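Automation Elective, Week 8 Handout
Choosing a hand-held gripper kit for soft goods

Hi all. I promised I'd write up what I said in the lecture about the Dreseo kit, because half of you were copying down the price and missed the part about the fingers (the part that's on the assignment!). I've tidied it a bit and left my opinions in. You're welcome to disagree with them in your reports, as long as you show me why.

A reminder of where we got to last week. The people at Arura want a cell that can handle laundry for a small linen service in Vundville: towels, sheets, wash bags, the lot. Before anyone buys an arm, they want demonstrations recorded by people, and for that they need hand-held grippers. You hold one in each hand, you do the job yourself, and the recording is what the arm learns from. Our job as the reviewers is to say which kit they should spend their money on. There are two on the list, the Dreseo pair and the Mahrous pair, and I'll mostly talk about the Dreseo because it's the one I've lived with.

1. Start with the fabric

Every year I get reports that open with two pages on motors. Please don't! Start with what the fingers have to touch. A terry towel is forgiving. It's thick, it has loops to catch on, and if you close the jaws anywhere near a fold you'll usually come away with something. Mesh is a different animal. It slides, it stretches, it springs back into a fold you didn't ask for, and the holes give a narrow finger tip somewhere to snag. Then you add a zipper and you've got a stiff line running through something floppy, so the whole thing bends where the zipper wants to bend.
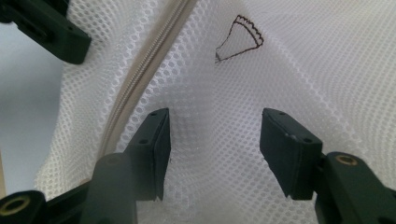

So when you write your test plan, I want at least one thick fabric and one thin one, and I want you to say where on the item you're grabbing. "Picked up bag" tells me nothing. "Took the mesh a thumb's width from the zipper tape, jaws square to the zipper" is something another person could repeat. It also tells the sales rep you've done your homework, and I can promise they answer emails faster after that.

2. What I'd look at on the fingers

Flat pads are good for hems and towel edges, and rotten at getting under a single layer on a flat table. If a vendor tells you their pad does both, ask to see it done on a wash bag. Run your thumb along the edges as well, and look closely at the tips. A rough tip doesn't matter much on a cardboard box, but on mesh it's a pulled thread waiting to happen, and a linen service will hear about it from its customers.

Check how the fingers are held on too. I like threaded inserts a lot more than screws going straight into plastic, since you'll be swapping fingers over and over and bare plastic gets chewed out. My tally for the Dreseo trial was 27 finger changes, and I was glad of every insert by the end. Spare finger sets come in packs of 4, and I'd budget for two packs.

3. Weight, cables and your poor wrists

This one never makes the brochure. Folding towels is dull work, and Arura is asking for 300 demonstrations per item before they'll look at the results. Hold a gripper in each hand for that long and you'll have feelings about it, believe me. When you try a kit, do a proper session and write down when your wrists start complaining (mine went well before morning tea).

Cables are the other thing. A loop round the wrist takes the tug off the connector, and I don't mind it once I've settled in, but a cable that's too short will change how you move without you noticing. You start turning your whole body where you'd normally turn a hand, and that goes straight into the recording. Ask each vendor for the cable length in writing, and ask what a replacement costs.
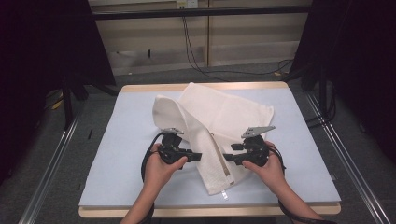
Think about the work surface while you're at it. I'm a big fan of a padded top in a plain colour that isn't the colour of your linen. You can press the finger tips down into it a little when you're going after an edge, and the fabric stands out clearly. A bare bench is cheaper, sure, but you'll be nervous about the tips the whole time and you'll fold like a nervous person. Keep the table small enough that you can reach the far edge without leaning.

4. Service and the fine print

The Dreseo price covers the pair, the cables, one set of fingers and phone support for 8 weeks. Calibration after that is extra. Mahrous charges more up front and includes a calibration visit, though from what I could get out of them Vundville counts as outside the metro area, so there's a travel fee on top. Put both totals in your table over the same period, otherwise you're comparing apples with a very cheap-looking orange.

I'd also ask both firms whether you can print your own fingers without voiding the warranty. I got a clear yes from one and a "we'd have to check" from the other. I won't say which. Find out for yourselves, it's worth marks.

For your report

Pick one kit and argue for it in no more than four pages, costs table included. Attach your test plan as an appendix, with the grab points written out properly as in section 1. Drafts are due at 4 pm on the day of our next lab, in the usual folder, and bring a tea towel from home to the lab if you can spare one (clean, please).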